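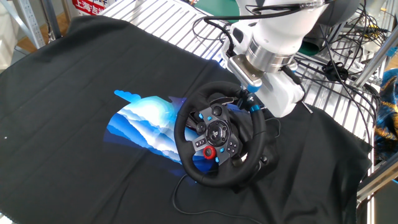

According to Dušan Hrnčiar, in a reply on the old Woltitz thread, the ridge loop is perfectly fine on foot over two days and you'd be daft to carry a tent for it. That got me all excited, and then I read the rest of the thread and got thoroughly muddled, so I hope you don't mind me starting a fresh one!

My sister and I are hoping to walk the loop in October. We're both in our fifties, we walk most weekends, and we've done longer routes than this, though never anything that goes as high as 1,559 metres. My worry is the night in the middle. The map shows the Šimko hut just below the saddle, but one person says it's locked outside the summer and another says the winter room is always open. Is it worth trusting? And is there water up there, or do we lug it all from the bottom? I'd also like to know which way round people go, as my knees are not what they were on the way down.
Posted by gorsebramble

Hello and welcome, you've picked a lovely walk. We did it the October before last and slept in the winter room at Šimko, which was open when we got there. It's a small side door, round the back from the main porch, and it has 6 bunks and no bedding whatsoever, so take a proper sleeping bag. I would still ring the hut before you set out, as they do shut it now and then for repairs, and it's a long way down in the dark if you're unlucky.

Water is the awkward bit. There's a spring a little below the saddle on the Sarkero side and it was running for us, just a thin trickle (it took an age to fill two bottles, and my husband ate all the biscuits while we waited). After a dry summer I wouldn't count on it. We carried three litres each and were glad of it.

As for your knees, go up from Woltitz by the forest road and come down through Sarkero. The path has long easy zigzags, whereas the Woltitz side has that dreadful run of log steps, all different heights. Poles help enormously. Do stop at the chapel if it's clear, you can see right over to Evside.
Posted by Marrowfat
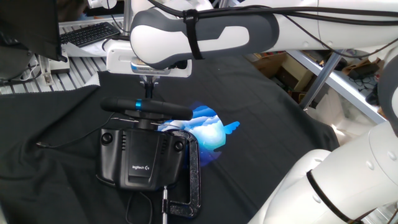 Black grip with the blue ring, Logitech unit underneath

just take the bus to the top car park and do it in a day, saves the whole hut business. Steps are not that bad
Posted by tramper94

Thank you both, that's so helpful. I hadn't even thought about the bus, though I think we'd miss the forest if we skipped the bottom part, and my sister has her heart set on a night in a hut. Sarkero for the way down it is! I'll ring Šimko this week and put what they say on here, in case anyone else is wondering.
Posted by gorsebramble, Sun 18 February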